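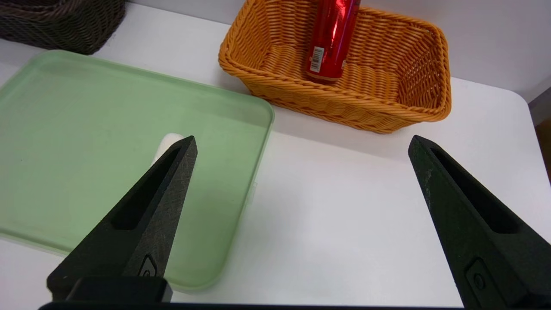
*A green tray and an orange woven basket on a white tabletop.*

I watched *The Ferryman's Wife* for the third time last Sunday, and I still think its ending is a mistake. I also think it's one of the best films about debt that anyone has made. People who like it tend to forgive the ending, and people who hate the ending tend to write off the other ninety minutes. Neither seems right to me.

For those who haven't seen it, the story is simple. A widow named Erkden runs a cable ferry across a river near the town of Rirkstead. Her husband borrowed 4,000 crowns from the mill owner, Panagiotou, and then drowned. She has one summer to pay the money back or give up the ferry. A crossing costs 2 crowns. You can do the math, and the film expects you to. Early on she does it herself, in chalk, on the inside of the ferry house door, and from then on every passenger who steps aboard changes the number.

That door is the best thing in the movie. Most films about money are vague about money. Somebody owes "a lot," somebody else is "broke," and we are supposed to feel the weight of it from the actor's face. In this one we always know the figure. When a wedding party comes down the bank in August, we count hats. When it rains for a week, we don't need a speech about how bad things are. We see the door with the same number on it from one scene to the next.

The director, Hirnitz, had made nothing but short industrial films before this, and I think it shows in a good way. He is patient with work. There is a long section, with no dialogue at all, where Erkden replaces a worn length of cable by herself. She splices it, greases it, tests it, finds it's no good, and starts again. I have heard this called the dull part. I'd call it the part that makes the rest possible. After you have watched someone do a hard job properly, you take her seriously, and you don't need the script to tell you she's proud.

Panagiotou is handled well too. He would be easy to play as a villain, and for the first half hour I assumed he was one. Then there is the supper at his house, where he shows her his own books. He is in trouble himself. The mill has been losing money for years, and the loan to her husband was a bad decision made on a good day. He isn't asking for her sympathy. He wants her to understand that he can't let it go. It's an awkward scene, with a lot of soup in it, and it does more to explain how debt works between neighbors than any courtroom drama I've seen.
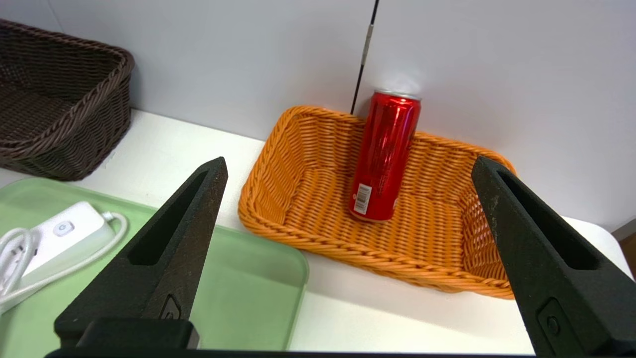

Which brings me to the ending. I'm going to give it away, so stop reading if that bothers you.

With two days left, Erkden is 327 crowns short. The ferry is tied up, the water is high, and a rider arrives in the night wanting to cross. He has a case with him. He won't say what's in it. She takes him over, at real risk, and in the morning she finds he has left the case on the bench with enough money in it to clear the debt and then some. She pays Panagiotou. The music comes up. She wipes the door clean.

I have read the defenses. Anika Iwasaki wrote a good one for the film society newsletter, in which she argued that the rider isn't meant to be real. Her case is that he never gives a name, that his face stays in shadow, and that the shot of the wiped door is lit differently from everything else. By her reading the last ten minutes are a wish, and the true ending is the moment the rope goes slack in the flood. It's a clever argument and I wanted to believe it. I went back to the film mostly for that purpose.

I don't think the film supports her. Panagiotou talks about the rider in the next scene. So does the boy at the landing, who was awake and saw the lantern. If this is a wish, it's a wish that other characters are having at the same time. The plainer explanation is that somebody got nervous. Audiences were thought to need a happy ending, and a stranger with a case is the cheapest way to get one.

What bothers me is that the film had already built a better one. The wedding party owed her for the return trip. The mill needed the ferry to move flour before the frost, and Panagiotou had never paid full fare. Erkden knew it, because the supper scene shows her reading his ledger closely. All she had to do was add up what the mill owed her. It would have come from her own work and her own arithmetic, and the two things the film cares about most would have met in the last scene. I'm convinced an earlier draft went that way. There is no other reason to hold on the ledger for as long as Hirnitz does.

I don't think this ruins the film. A bad last reel is still only a last reel, and I would take this over 100 tidier movies where the final scene works and nothing before it matters. But I'd like us to stop explaining the rider away. When a movie this careful about every crown drops a fortune on a bench, it deserves to be called on it.

The society is showing it again this fall, with the cable section intact. Some older prints cut that part down to a minute or so. If you've only seen one of those, go and see the full version, and sit through the splice.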